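Landard opens second papercraft studio in Viltley

Card makers in Viltley will have a permanent place to stamp, cut and fold from December, when craft supplier Landard opens its second studio in the old Vakulenko drapery building.

The studio has 11 workstations, a die-cutting bench and a shop stocking about 4,000 lines, including cardstock, ink pads, embossing powders and ribbon. Classes will run four days a week, with an open session every Tuesday evening for people who want to bring their own projects.

"Our customers in Viltley have been driving 40 minutes each way to get to a class," said Landard owner Larysa Zinchenko. "We asked our mailing list whether they'd use a local studio and 373 people said yes, so we went looking for a building."
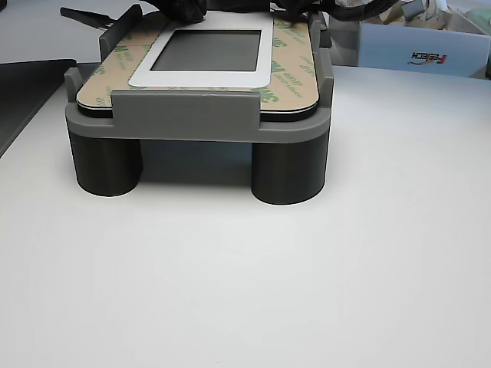

Beginner classes will cover scoring and folding, basic layering and heat embossing. Each one finishes with 4 cards and matching envelopes to take home. More experienced makers can book into longer workshops on box making, watercolour backgrounds and slimline cards.

Razia Mengal, who has taught at the first Landard studio since it opened, will run the Viltley program. Maksym Melnychuk joins her as a tutor for the weekend classes.

"A lot of people come in with a cupboard full of paper they're scared to cut," Ms Mengal said. "We'll have a class for that too – bring what you've got and we'll use it up."

Landard will also launch its Clellik range at the new studio. Clellik is a set of patterned papers in muted colours, designed by Mareike Brandes and sold in single sheets as well as packs. It will go on sale at the original store a week later.

Bookings for the first month of classes are open now, in store or by phone. Basic tools are supplied and all materials are included in the class fee. The Tuesday session does not need to be booked, but seats are first come, first served. Parking is at the rear of the building.

Media contact: Radymyr Hutsuliak, Landard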